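Paper Use in the Grirmont School Office
Project report, May 5, 2026

Our project looked at how much paper the school office at Grirmont sends home and how much of it gets read. We kept one copy of every notice for a month and asked families in Druldale to fill out a short survey.

The office prints on three colors. White is for general news, yellow is for lunch and bus changes, and light blue is for anything a parent has to sign. Most notices are folded once before they go into backpacks.

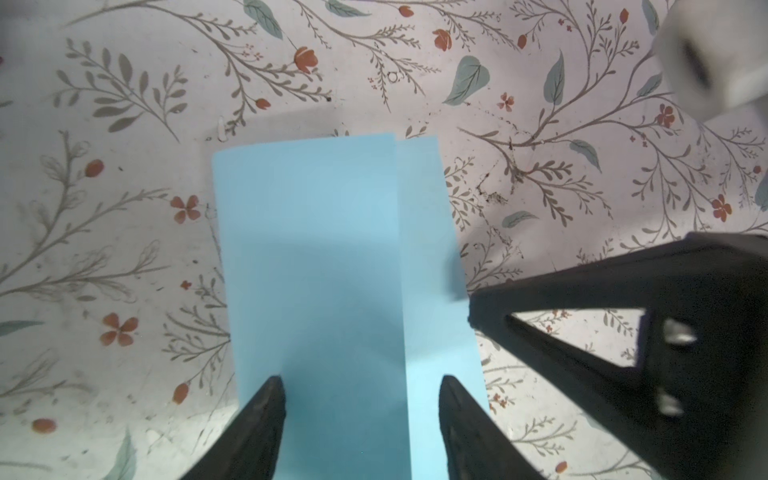

We sent out 1000 surveys and got 315 back. Signed forms came back faster than we expected, usually within 2 days. General news did the worst. Many families said they had already seen it online by the time the paper copy got home.

We also asked if the office could stop printing general news.

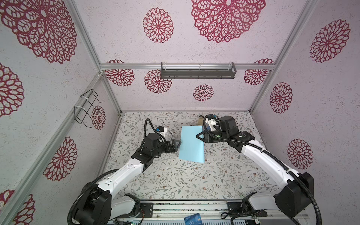 One parent wrote that this would be a mistake, as her building has poor internet service and the paper copy is the only one she can count on. Several other families made the same point.

We suggest printing general news only for families who ask for it. The signed forms should stay on paper until July, when the office plans to look at its printing costs again.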